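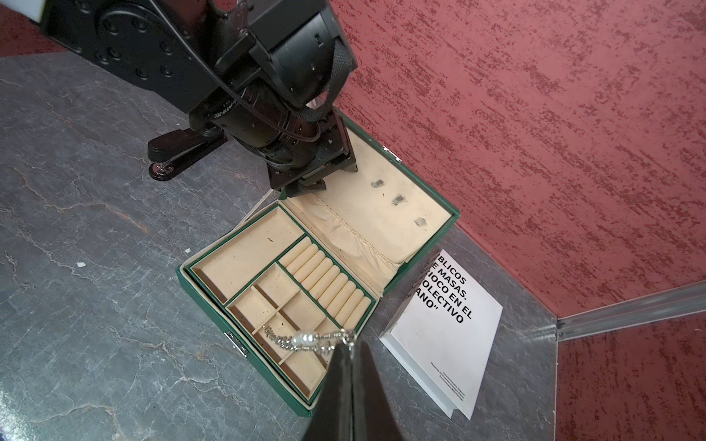 Likusetti - Altora (vinyl reissue)

June 14, 2025

I bought the original CD of Altora from the band's table years ago and have played it enough to know where every edit is. The new double LP was cut from the 24-bit mixes, limited to 303 copies, and mine is number 21. Pivgate handled the pressing.

The CD was loud even for a doom record. The guitars sat on top of the kick drum, and the bass was a low smear under both. On the LP the bass has a pitch again. In "Esteves," the long track that now fills side C, you can follow the line under the second riff all the way to the tempo change. The cymbals are duller than I would like. I checked this against the CD at matched volume and the difference holds above 8 kHz or so.

Gilang Tambunan's vocals were left alone, apart from a shorter delay on the title track. I prefer the old one. The longer repeats used to run into the next line, and the chorus felt slower for it.

Side B has one light tick near the run-out. Side D is a live take of the opener, recorded in May on what sounds like two room mics - fine to have, but I will not play it often. The two discs share one sleeve pocket, and it is tight enough that I moved them to poly inners the first night.

If you own the CD and your turntable is set up properly, the LP is worth the price for side C. I am keeping both.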